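Breakfast tray set-up: fruit on the board or on the plate?

Leonilde Lobo
June 12, 2020

Hello all, and sorry in advance for going on a bit. I've been fixing up a little breakfast corner with play food for when the grandkids come over, and I can't decide where anything should live. I've got the two mugs together behind the mint bowl, the fried egg in the bowl, and the mandarin over on the wooden board, which leaves the cream tray for serving. I love the colours together, but is the board too far from the tray for small arms?
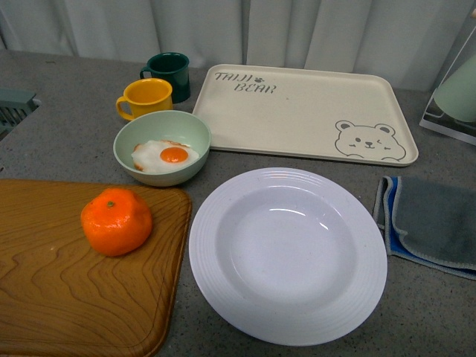

Jalow reckons the board should go altogether. Kids want one spot to carry things to, and a big board only eats up the counter. Mine went back in the cupboard after nine days and we haven't missed it.

Rikden
Oh, I'd fight for the board! Half the fun at our place is "chopping" before anything gets served. But I do agree that fruit looks happiest on a plate, and if the plate lives on the tray, the little ones know where breakfast ends up. I'd also keep that white cup rack off to the right of the tray, well clear of elbows (we learned that one the noisy way). 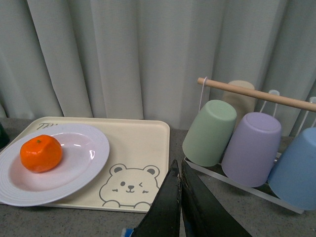
Hubmann
Re: plate on the tray

I'm with Rikden on the plate, though I'd shift it to one side so there's room for a mug as well. The yellow and green mugs are lovely where they are, tucked in behind the bowl.
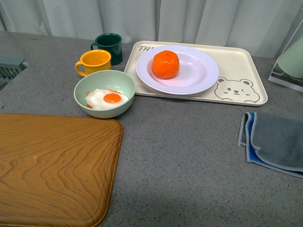
My only grumble is the egg. An egg belongs on the plate and the fruit belongs in the bowl, and I'll not be talked out of it, whatever my daughter says.

Leonilde Lobo
Thank you, you're all so kind! Hubmann, I tried your swap in my head and couldn't warm to it, the egg fits that bowl so nicely. I think the board stays too, with the mandarin starting out there and going across to the tray when somebody orders it.

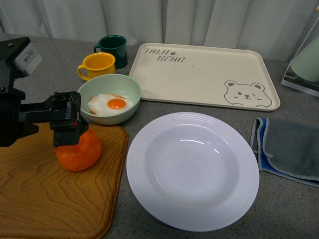
So that's the plan, and I'll pop the plate out when they sit down. Now I just need a menu card, and I'm open to ideas on the lettering.

1298 views | 40 likes | 9 shares
Contact us | © Urex Forums | Back to top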